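Small Business Basics, evening section
Handout: buying equipment, what hits the books and when
Notes updated June 22, 2024

Bring this to class, we won't have time to write it all out. Skip the textbook chapter on leases for now.

Where we left off

Cash is one thing, cost is another. People who come from a salaried job mix these up all the time becuase on a paycheck they land in the same week. In a business they drift apart. You can be broke with a good profit on paper. Other way round too.

Expense or asset?

Quick test. Used up inside the year = expense. Still earning for you next year = asset, goes on the balance sheet, gets written down over its life. Paper, fuel, cleaning stuff: expense. Oven, van, sewing machine: asset.

Small items are a gray area. Most owners pick a cutoff and stick to it. In our cases the cutoff is low so that the numbers stay easy. Whatever you choose, write it down and use the same one next year.

Worked case: Teken

Teken is a two-person print shop. Buys a trimmer for $1000. Delivered and in use from the start of April. Expected life three years, worth nothing at the end. Straight line. Year ends in December.

Full year of depreciation: 1000 / 3 = 333.33
Year one is only 9 months: 333.33 x 9/12 = 250
So the first income statement shows 250, not 1000. Balance sheet at year end: 750.

Years two and three take the full 333.33 each. What's left over (83.33) falls in the first months of year four. Half the class forgot that stub last term. It's three years of life, it just doesn't line up with three calendar years.

Now the cash. Supplier (Dmytriv) gives 60 days. Delivery in April, so no money moves until the end of May. Then all of it moves at once. The income statement doesn't care about any of this. Your bank account does.

Draw both lines on one chart, cash out and cost, month by month. Do it by hand the first time.

Second case: Vamum

Same trimmer, same price, but Vamum pays a deposit up front and the rest on delivery. Depreciation is identical. Cash is totally different. If somebody tells you payment terms change the depreciation, they are confusing the two columns again.

Stuff that goes into cost

Purchase price. Freight in. Installation. Testing before first use.
Stays out: training, routine service, and the rent on the room it stands in.
Interest: leave out for this course.

Homework

Pelen buys a display fridge. Figures are on the sheet I passed out. Give me year one depreciation, closing book value, and the month the cash leaves. Show the steps, answers alone get half credit. 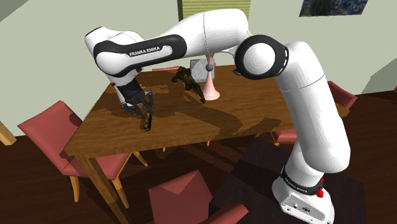

The asset register is the last piece. One line per item: date in use, cost, life, book value, and a description somebody else could match to the thing itself. "Machine, white" is useless. Go and read what's on it. Add the serial number if you can find it, then where the item is kept. Update the line when you sell or scrap somthing, otherwise you keep depreciating a thing you don't own. Register for Teken is due with the homework, one line is fine.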